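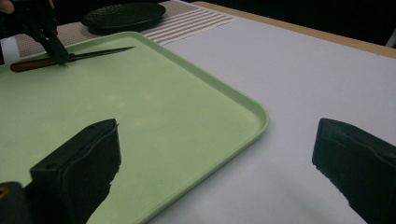 How long does sourdough starter keep in the fridge if you don't feed it?

Mine went 40 days this summer and came back fine after a few feedings, so a vacation is no reason to give it away.

I know this because I went to see my sister in July and forgot the jar completely. It sat behind the mustard the whole time. When I got home there was an inch of gray liquid on top and it smelled like nail polish remover, and I very nearly tipped it down the sink. Then I remembered Mieke Van Rooij telling me at the spring bread swap that hers has looked much worse than that (she's had it since her kids were small!) and that I should stop fussing.

So I poured off the liquid, scooped a spoonful from the middle, and put it in a clean jar with equal weights of flour and water. Nothing happened for a whole day. I fed it again. Still pretty sleepy, a few little bubbles along the glass. By the third feeding it had doubled by lunchtime and I was ridiculously happy, like I'd passed a test or something.

If yours has pink or orange streaks, or anything fuzzy, throw it out and come get some of mine. I have way too much now.

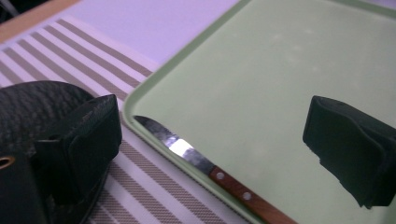

The light green tray.

Okay, baking. I went back to my usual loaf, the one with 900 grams of flour that makes two good-sized rounds. I let the dough go 9 hours on the counter overnight, a little longer than I'd planned, and it got slack and sticky and spread out on me. The bread was flatter than I like but the flavor was great, really tangy, and we ate most of the first one standing up with butter. The second one went to Hendrik Wuyts next door, who asked if it was focaccia. Thanks, Hendrik.

Next time I'll start it later in the evening, or use less starter while the nights are this warm. Damilola Ajayi says she puts hers in the fridge at bedtime and bakes it cold the next morning, and I want to try that too.

The next bread swap is at Ecaterina Roman's place, same as before, and she's asked for more rye this time. Bring a jar with a lid if you want starter, and please write your name on the lid, we had a mix-up with the last batch and I still have somebody's good jar at my house.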